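3.2 Dining room conditions

Lunch service at the Listard community kitchen was observed on 74 days. Meals were cooked from surplus food supplied by Bromari, and 265 guests agreed to a short interview after eating.

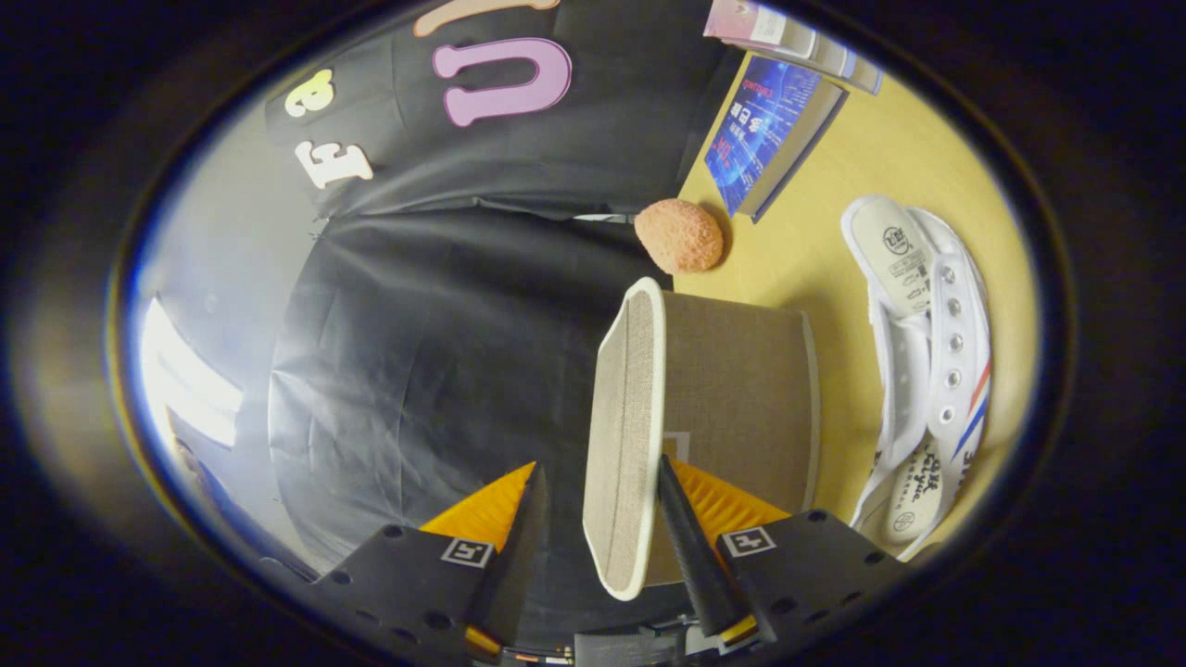
Guests who sat at shared tables stayed longer than those who ate alone. Lighting was often mentioned in the interviews. A beige shade with a pale rim, as in Figure 2, was described as homelike by guests at both sites. Noise drew more complaints at Latimer than at Listard.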